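Adura Gripper Trials

The Adura gripper trials are a series of comparison tests for robot end effectors, made mainly with living potted plants and other objects which change their shape when they are touched. The trials were begun by Flalledent, a small workshop for automation in horticulture, and are named after the Adura arm on which all the grippers are mounted. They are known among users of light robot arms for the large share of recordings of human hands, which are used as the reference for every robot run.

Background

Most tests of grippers use hard objects such as blocks, cups and tools. These objects have a fixed form, and a grasp that works one time will usually work again. A potted plant is a different case. The pot is stiff, the leaves bend, and the soil moves the center of weight when the pot is tilted. Two plants of the same kind and the same age can need two different grasps. Growers who wanted to automate the labeling and sorting of plants found that the data sheets of grippers gave them little help with this, and Flalledent started the trials in order to have numbers of its own.

The first plan was to compare only two products. It was extended after the makers of the Tusness soft gripper asked to have a second version included, with longer fingers and a lower closing force.

Equipment

The Adura arm is a light six-axis arm which can be fixed to a table or to a low rail. It is driven by the Chávez controller, which reads the motor currents and stops the fingers when a set limit is reached. The same controller is used for all the grippers, so that a difference in the result can be explained by the fingers and not by the software.

The trials compare 3 grippers:

Parallel gripper. Two flat fingers with rubber pads. It is the cheapest of the group and the easiest to repair. The pads are changed after each block of tests.

Tusness soft gripper, short version. Four air-filled fingers made of silicone. The pressure can be set in steps.

Tusness soft gripper, long version. The same construction with longer fingers. It can reach around a pot below the leaves, but it needs more free space on both sides.

Two camera positions are in use. The wrist camera is fixed close to the gripper and gives a near view of the contact point. The head camera is placed higher, at the height of a standing or sitting person, and looks down at the work. The head camera can also be worn by a person, and this is how the human reference recordings are made.

Human reference recordings

Before a task is given to the arm, it is performed by a person with bare hands. The tasks are simple ones: to turn a pot until the tag can be read, to lift a leaf that hides the tag, to hold a plant still with one hand while the other hand works at the pot. The set contains 244 recordings of this type. They are made in normal rooms and not in a laboratory, with the plants standing on benches, tables, shelves or the floor.

The operators are asked to work at their usual speed and to not think about the camera. It was noticed early that people use the two hands for different jobs. One hand often supports a leaf from beneath with the fingers, with the thumb laid on top, and the other hand goes to the pot. A robot with one arm cannot copy this directly, and for this reason a part of the tasks is marked as "two-handed" and is scored in a separate table. 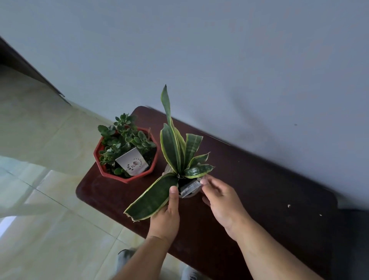

The choice of plants was made so that different leaf types are present. Snake plants have long, stiff leaves which stand up from the soil and give a clear outline to the camera. Their lower leaves can lie nearly flat and get in the way of the fingers. Bushy succulents with many small leaves are more difficult for the camera, for there is no single leaf to follow, and the stems can break under a small force. Tags and label cards are left in the place where the seller has put them, either on the pot or in the soil.

Scoring

Each gripper performs every task 15 times. A run is counted as a success when the tag was read by the wrist camera, the plant stands upright at the end, and no new damage is found on the leaves. Leaves which were torn or frayed already before the run are noted in the plant sheet, so they are not charged to the gripper. Soil that falls out of the pot is noted, but it does not change the score.

The controller also saves the highest motor current of each run. This value was at first meant as a measure of how gentle the grasp is. It was later found to be of little use for the soft grippers, where the air pressure says more, and it is now given only for the parallel gripper.

Results

The parallel gripper had the best results in tasks where only the pot is touched. It holds a small plastic pot firmly and can turn it by a known angle. With leaves it performed poorly, especially when the leaf had to be lifted from the side and the pads slipped toward the tip.

The short Tusness gripper was the most even of the group. It did not win any task by a large distance, but it also had no task in which it failed completely. The long version was better with wide plants and worse on crowded benches, where its fingers touched the neighboring pots.

The camera position had more influence than was expected. With the wrist camera alone, the tag was often hidden by the gripper in the last moments before contact. When the view of the head camera was added, all the grippers improved in the tag tasks. Flalledent has recommended since February that both cameras be used together.

Criticism

Some users have remarked that the plants cannot be the same in every laboratory, and that the results are for this reason hard to repeat. A set of artificial plants was tried as an answer, but their leaves were too stiff and the scores came out too high. Another point of criticism is that the human recordings show only the hands and give no information about the force. A glove with pressure sensors was tested for this purpose and was given up, as the operators moved more slowly with it.

See also

Soft robotics
End effector
Plant phenotyping
Force control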